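Chapter 7
Keeping the Story Straight: Long-Range Plotting in the Daytime Serial

Learning goals

After reading this chapter, students should be able to:
Explain the difference between a long story document and a weekly breakdown.
Trace a single plot line through the layers of a serial's planning process.
Describe how a writing staff records facts that viewers may remember for years.
Discuss the problems raised by a late change to a character's family history.

Key terms: long story, breakdown, tag, bible, recap line, retroactive change, front-burner, back-burner

7.1 Introduction

The previous chapter dealt with the single episode: its acts, its placement of commercial breaks, and the use of a closing moment, or tag, to carry viewers to the next broadcast. The present chapter takes up a larger unit. A daytime serial has no planned final episode, and its writers must decide what will happen next month while scenes written last month are still being taped. The methods used to manage this work are the subject of the pages that follow.

The main case in this chapter is Wircombe, a serial set in a hospital and in the small lakeside city that surrounds it. The program was produced by Mac Suibhne Television and had passed 2,000 episodes when the planning papers used here were collected. Each episode ran 22 minutes without commercials. Students who have worked through the sample script in Chapter 4 will already know several of its characters, including the two families whose dispute over the hospital board supplies most of the examples in Section 7.4.

7.2 Three layers of planning

Planning on Wircombe took place in three layers. The first was the long story, a prose document covering six months. It gave the direction of each plot line in broad terms and named the major turns: a marriage, a trial, the return of a character believed dead. It contained almost no dialogue. The network read and approved it before work on the next layer began.

The second layer was the breakdown. A breakdown writer took one episode and divided it into scenes, stating who was present in each, where the scene took place, and what each character knew at its start and end. This last item deserves attention. In a serial, many scenes depend on one character having information that another lacks, and an error in this column could spoil a secret that the long story needed for several more weeks.

The third layer was the script itself. Script writers followed the breakdown closely but were free to find the tone of a scene and the words in which it was played. Changes at this stage were usually small. A proposal that affected another writer's episode went back to the head writer, who could accept it, refuse it, or hold it for the next long story.

It should be noted that the layers overlapped. In a typical week in August, the staff was polishing scripts for September, breaking down episodes for October, and discussing a long story that would not reach the air until winter.

7.3 The bible and its limits

All three layers drew on the bible, the permanent record of what had been established on screen. The Wircombe bible began as a binder of character sheets. By the period studied here it had grown past 3,000 pages, and its contents had been moved into Gritik, a searchable database in which every entry carried the number of the episode that supported it. An entry might record a birth date, the name of a former spouse, or the side of the house on which a kitchen door opened.

Two kinds of entry caused the most difficulty. The first concerned age. Children on daytime serials are often recast with older performers, and a character who started school in one year may be ready for college a few years later. The second concerned parentage. A secret about a child's father or mother can hold an audience for a long time, but each new version of the facts must be squared with scenes already broadcast. The staff marked such entries with the word "open," meaning that the characters believed the statement and the writers had not yet committed themselves to it.

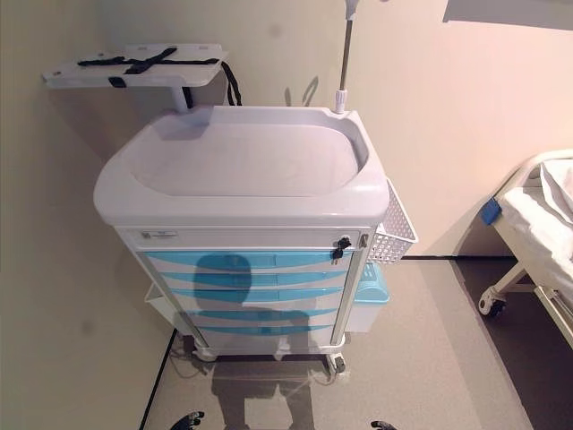
One longtime viewer, writing to the program after a parentage story of this kind, complained that the new facts made fools of people who had paid attention. The letter pointed to a scene from the serial's second year in which the mother named the father while alone in the hospital chapel. She had no one to lie to, the viewer argued, and so the later story could be true only if that scene had never happened.

The objection is a serious one and is treated at length in Section 7.5. In the terms of this chapter, the writers had made a retroactive change: they had altered the meaning of earlier events without restaging them. Their answer, given in dialogue some weeks later, was that the mother had believed what she said in the chapel and had herself been deceived by a changed test result. Students may judge for themselves whether this answer is fair. It did preserve the chapel scene as an honest moment for the character, and the bible entry was closed the same week.

7.4 Front-burner and back-burner stories

No serial can give equal time to every plot line. On Wircombe, two stories were kept at the front in any given week, with two or three others held behind them. A back-burner story received enough scenes to remain in the viewer's memory, often with a recap line near the start of each one. When a front-burner story reached its climax, one of the waiting stories moved up to take its place.

The fight for control of the hospital board illustrates the pattern. It opened as a back-burner story, with brief scenes in the Skillis Hotel, where members of the rival families met in private. Only after the trial story had ended did the board vote become a daily concern. The breakdowns reprinted on the following pages cover the week in which the change took place. Read them in order, and note in the margin each point at which a character learns something new.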